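A morning with the two-arm cell at Wallin

Visit report by Despina Softić

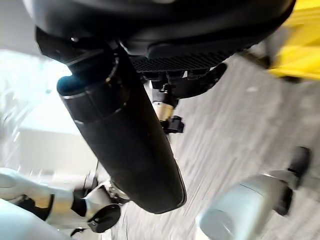 I drove out to Wallin in March to see how they look after one robot cell. I run a small shop with two arms of our own, and most of our lost hours come from cables, loose fasteners and camera settings. A supplier had told me that the people at Wallin kept good records and did not mind visitors. Both of those were true.

Wallin takes in used office and workshop equipment, checks it, and sells it on. The building is a former insurance office, so the cell stands on the old gray carpet and not on concrete. I asked about that first. Nasrin Sharifi, who is in charge of the cell, told me they had planned to pull the carpet up and never did. The arm bases are bolted to steel plates, and the plates go through to the slab. The carpet was cut out under the plates and left everywhere else. It holds dust and it hides small screws, so they vacuum before every inspection and go over the floor with a magnet bar after every repair.

The cell is called Zukico on the job sheets. It has two white arms and a controller cabinet. The job is to handle pieces of equipment that come in all shapes, many of them black plastic with black parts underneath, and to look at them closely from below and from the side. For that they use a small camera at the wrist. The arm brings the camera in close, stops, takes its picture, and moves to the next position.

Black parts on black parts turned out to be the main headache in setting up. Weidong Shen did most of the camera work, and he spent a while with me going over it. The building has big windows on one side. In the morning the light comes in low, and anything on that side of the view goes white while the undersides of things stay dark. His first answer was to raise the exposure, which made the windows worse. His second was blinds, which helped but made the room unpleasant to work in. What they do now is fix the exposure by hand for each viewing position and plan the route so the camera faces away from the windows for the positions that matter most. There are nine of those.

Blur was the other problem. The arm used to take its pictures on the way past, to save time. With the camera that close, even a slow move smears everything. Weidong added a short stop at each position and a settling time after it. He keeps the moving pictures as well, but only to see where the arm was if something gets bumped. The inspection itself uses the still ones.

I had arranged to come on a maintenance morning, so the cell was not in production. The work follows a printed sheet on a clipboard. Lalit Rana did the work and Nasrin read out the steps and signed. I have copied the order here as well as I could write it down.

First they put the arms in the service position, with both wrists low enough to reach from a stool. Then the controller goes off at the main switch, the switch gets a padlock, and Lalit keeps the key. He waits for the display to go dark and tries the start button on the pendant to be sure.

Next come the joint covers. He wipes each one with a damp cloth and runs a finger along the seams. He is feeling for grit and for a cover that has lifted. On an earlier visit one of the covers on the second arm had lifted at one side, and the screw under it had backed out. They now put a paint line across every screw head they can get at, so a turned screw shows up without a tool.

After that he does the wrist. This took longer than all the rest. The camera mount comes off with two screws, and the lens gets blown clean before anyone touches it with a cloth. The gripper is checked for play by holding the body in one hand and trying to rock it with the other. Lalit does this in four directions and writes down one word for each. When I asked what he would do if he felt something, he said he would check the mounting screws, and if they were tight he would swap the gripper for the spare and look at the first one on the bench. They do not open grippers at the cell.

Then the cables. At our shop we had always tied ours down tightly, and we broke one every few months. Wallin had the same history. Their cables used to be strapped close to the arm at every joint, and the strap at the wrist was where they failed. Now there is a loose loop at each joint and a soft strap on the straight sections between them. The loop has to be long enough for the full turn and short enough not to catch on whatever is being inspected. Nasrin showed me how they found the length: they moved the arm by hand guiding to its worst positions, marked the cable with tape, and added a hand's width. Any cable that has to cross the floor goes on the same list and gets checked for flat spots where somebody may have stepped on it.

That last check found something while I was there. One cable had a dent in its jacket close to the cabinet. Lalit bent it back and forth with the tester connected and got no dropout, but he changed it anyway and tagged the old one for the bench. The swap took less time than finding the right page in the binder.

The binder is the part I would most like to copy. Sepehr Shirazi set it up before he moved over to sales, and people still ask him about it. Each part of the cell has its own page, with the date it went in, the running hours, and anything done to it since. The page for the first camera mount ends with the date 12/31/24 and the words "cracked at lower screw, replaced." The cell had 1133 hours on it then. The new mount is thicker at that point and has held so far. There is a computer system too, called Zokeo, and the pages get typed into it at the end of the month, but the binder is what they reach for.

Once the covers and the mount were back on, everyone stepped out past the floor tape, Lalit took off the padlock, and the controller came up again. The first run is always at low speed with nothing in the work area. The second is at low speed with the reference piece, an old desk fan base that they have kept for this purpose. The pictures from the second run go up on a screen next to the set from the last maintenance. Weidong looks for a shift between the two. If the edges do not line up, the camera mount has gone back on slightly turned, and it has to be redone. On this morning one position was off. He loosened the mount, pressed it against its stop, tightened it, and ran the piece again. The second set matched.

The whole job took 146 minutes by Nasrin's sheet, with my questions included. She said it is usually shorter.

I asked what they would do differently with a second cell. Weidong wanted a room without windows, or at least one on the north side. Lalit wanted the cabinet raised off the floor so he would not have to kneel. Nasrin wanted the spare gripper and spare cables bought on the first day. They ran for the first months without spares, and when a wrist cable went they lost most of a week waiting for one. They are looking at another building, shared with a firm named Wonum, but nothing is signed – and she did not want to guess at a date.

A few practical notes for anyone who plans to visit. Parking is behind the building, and the front door stays locked, so call from the lot. Bring closed shoes. They lend safety glasses but the box is mostly large sizes. Maintenance mornings are the best time to come if you want to see the parts up close, and you need to ask ahead, as they take no more than two visitors.

Back at our place we have already cut the tight straps off both arms and started on the loops. The paint lines are next. I also ordered a magnet bar, and it picked up a surprising number of screws from under our bench on the first pass.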